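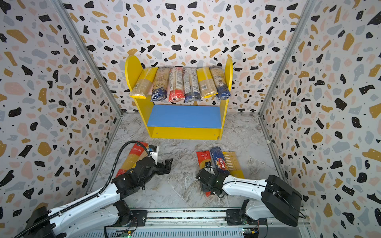 Gideck wall covering is sold in rolls with the adhesive already on the back, so paste and a pasting table are not needed. Before you cut anything, look at your pattern and decide if it must be matched from one strip to the next. A terrazzo pattern with irregular chips, such as black, mustard yellow, pale pink and soft grey on white, is kind to beginners, and a small mistake at a corner is hard to find afterwards. Where there is a metal post in the corner between two walls, you can finish each strip at the post and do not need to bring it round. Stripes and large flowers are less kind. For these please read section 4 first, then come back.

Section 3. Hanging the strips

3.1 What you need

Gideck rolls, all with the same batch number on the label
Felt-edged smoother (in the starter kit)
Knife with snap-off blades
Long metal ruler
Spirit level or plumb line
Soft pencil
Clean dry cloth
Step ladder, if the wall is higher than you can reach

Note: If the batch numbers are different, the colours can be different also, even when the pattern name is the same. Put the rolls next to each other in daylight before you remove any backing paper. We cannot exchange a roll which has been cut.

3.2 Preparing the wall

1. Turn off the electricity to any socket or switch on the wall, then take off the cover plates.

2. Wash the wall with warm water and a little washing-up liquid. Go over it again with clean water and let it dry overnight.

3. Fill holes and cracks. Sand them flat when the filler is hard, and wipe away the dust. Dust is the most usual cause of strips which come loose at the top.

4. If the wall was painted recently, wait 4 weeks. Fresh paint feels dry to the hand much earlier, but it is still giving out moisture behind the surface.

5. On bare plaster, chipboard or very matt paint, use one coat of Atuvell primer and leave it until the next day.

Caution: Do not hang Gideck over old wallpaper. The weight of the new layer can pull the old one from the wall, and then both come down together.

3.3 The first strip

The first strip decides how straight all the others will be, so take your time with it. Corners of rooms are almost never vertical – also in new houses – and for this reason we do not start from the corner itself.

1. Measure the width of the roll and take away 7 mm. Mark this distance from the corner, near the top of the wall.

2. With the level or plumb line, draw a light vertical line down from the mark.

3. Cut a strip which is longer than the wall, with a hand's width to spare at the top and the same at the bottom.

4. Peel only the top part of the backing paper and fold it down with a sharp crease.

5. Put the edge of the strip on the pencil line and press lightly at the top. The small extra width goes into the corner and a little way on to the next wall.

6. Stand back and look. If the strip leans, lift it gently and place it again. Do not stretch it, or it will try to become short again later and open the joint.

7. Pull the backing paper down slowly with one hand and smooth with the other, from the middle towards the edges.

8. Press the covering into the angle at ceiling and skirting board. Hold the ruler against it and cut. Break off a blade segment after every two cuts.

Note: A second person is useful for long strips. One holds the lower part away from the wall while the other smooths.

3.4 The next strips

1. Place the new strip edge to edge with the one before. For patterns marked "free match" on the label, no measuring is needed. For all other patterns, match at eye level first and let small differences go to the top and bottom.

2. Small bubbles can be pushed to the nearest edge. If a bubble will not move, prick it with a needle and press it with the cloth.

3. At an inside corner, measure from the last strip to the corner in three places. Add 7 mm to the largest measurement and cut the strip to this width. Begin the next wall with a new vertical line, as in 3.3.

4. At a socket, smooth the covering over it, cut an X from the centre to the four corners of the box, and trim the flaps. Put the cover plate back before you turn on the electricity.

Caution: Do not use a seam roller on the raised patterns from the Eren range. It leaves shiny marks which cannot be removed. Use the felt side of the smoother.

3.5 After hanging

Leave the heating at its normal setting and keep furniture a little away from the wall for two days. Shelves and small units can go back against it after this time. Edges which have lifted may be pressed down again by hand. If they lift a second time, use the small tube of edge adhesive from the starter kit, then wipe off what comes out while it is still soft.

Keep one label from the rolls together with this booklet. You will need the batch number if you order more.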